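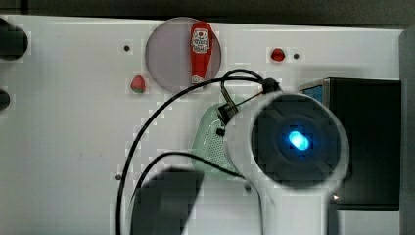

图1 半透明圆盘、玩具番茄酱瓶与玩具草莓，白色台面

讲稿备注：仿真食物玩具的登记、摆放与清洁
主讲：Ramil Bañez（Rirnetent 玩具资料室）
2021年7月

第1页 开场

先报题目和范围。今天只讲过家家用的食物和餐具，木制积木、布艺玩偶不讲。提问放到最后，中间有人举手就先记下页码。

资料室现有食物类玩具811件，来自19个套装，另有一批散件。套装主要是 Prestier 和 Marciniak 两家，散件来源混杂，部分没有入库记录。

第2页 登记字段

字段顺序：编号、名称、主色、长边尺寸、是否带标签、所属套装、状态。

名称写到能确认的程度为止。图1右上方那个发亮的小红件，可能是番茄，也可能是樱桃，单看颜色和轮廓定不下来。这类物件名称栏填“红色小件”，备注栏写候选名称，等对上套装清单再改。一月份那次盘点有人直接填了“番茄”，后来同一物件在另一张表里成了“樱桃”，编号重复，查了两天。

草莓好办，红果绿叶，直接写。

瓶类要加一项：标签。图1的番茄酱瓶瓶身窄长，带白底红字的标签，上面有番茄样的小图案。登记时写“白底、红字、有图案”即可，字样能读全的抄全，读不全的留空，不补。

第3页 主色

（这一页讲慢一点）

红色是食物玩具里最集中的颜色。番茄、草莓、樱桃、苹果、酱料瓶，登记表按主色排序以后红色一栏最长，检索时帮助不大。我们的做法是主色之外加次色：草莓为红/绿，酱料瓶为红/白，纯红小件只填红。加了次色之后，红色一栏分成3组，翻找时间明显缩短，具体数据没有系统记录，现场有人问就照实说。

半透明件单列一类，不归入白色或灰色。图中的圆盘偏灰，略带一点紫，放在白色台面上轮廓还算清楚，换到灰色台面上边缘就难认。登记半透明件时统一垫白底看色，台面颜色写进备注。

第4页 尺寸

量长边，单位毫米，取整数。瓶类从瓶盖顶端量到瓶底。圆盘量外沿直径，不量内底。草莓带叶量。

叶片是软料的，自然放置时量，不拉直。

小件另走一道检查：能否整个放进小件量筒。能放进去的，在状态栏标“小件”，外借给低龄组时从套装中取出，单独装袋。量筒放在登记台左手抽屉，用完放回，去年丢过一只。

第5页 摆放

摆放规则只有几条，念一遍即可：

餐具先放，食物后放。

盘内放主件，盘外放配件。图1中番茄酱瓶竖着躺在盘里，瓶盖朝向圆盘下沿；草莓在盘子左侧，挨着盘沿外面。按我们的表，酱料瓶属于配件，应在盘外。这一点可以让听众讨论，有人认为瓶子体积大，占盘内位置反而稳。我个人倾向于按表执行，规则例外多了，归还时对不上数。

小圆件离台面孔洞留出距离。图1那个红色小件紧挨着一个孔，孔在它右侧。台面上另外还有孔，左上和左下各有一处。孔径如果小于物件，不会掉下去，但圆件容易卡在孔沿上，取的时候刮到表面。带孔台面建议先铺薄垫，垫子颜色用浅色。

第6页 台面

哑光白台面适合看色，反光少。缺点是容易留痕，图1左下一带能看出轻微的擦痕和污迹。

擦拭步骤：干布去尘，湿布擦一遍，再用干布收水。海绵擦会把哑光面磨亮，局部发亮以后看色不准，不要用。污迹擦不掉的，在台面平面图上标出位置，摆放时避开。

孔洞边缘用棉签处理。

第7页 玩具清洁

硬塑料件：温水加中性清洁剂，冲净，沥干。

带纸标签的瓶类不浸泡，用拧干的布擦，标签部分跳过。Marciniak 那批瓶子去年泡过一次，将近一半标签起边，后来用 Anow 的透明膜补覆，补覆后标签发皱，效果一般。此处如果时间够，可以传看两只样品，一只补覆过，一只没有。

半透明件单独沥干，不叠放，叠放会留水印。水印对使用没有影响，对看色有影响。

发亮的小件表面如果有涂层，先在底部试擦。

第8页 归还核对

核对以套装清单为准，不以盒盖图片为准。Prestier 有2个批次的盒盖图与实物不一致，盒盖上的盘子不透明，盒内的盘子半透明，已在目录中注明。

核对顺序与登记顺序相同，先餐具，后瓶类，再水果蔬菜，小件最后。缺件当天登记，隔天补登的记录准确度差。

多出来的件先放待查盒，不要顺手塞进看上去相近的套装。散件中有相当一部分就是这样来的。

第9页 待解决

次色字段是否推广到餐具，没有定。

“红色小件”现在的待确认条目偏多，需要拿原厂清单逐条对。Marciniak 的清单只有纸本，扫描件分辨率不够，下次去仓库重扫。

薄垫的尺寸与现有台面不配，四周短一截，暂时用两块拼。

提问。登记表空白模板在讲台右侧，自取。

© Rirnetent 玩具资料室 | 联系我们 | 版权声明 | 返回顶部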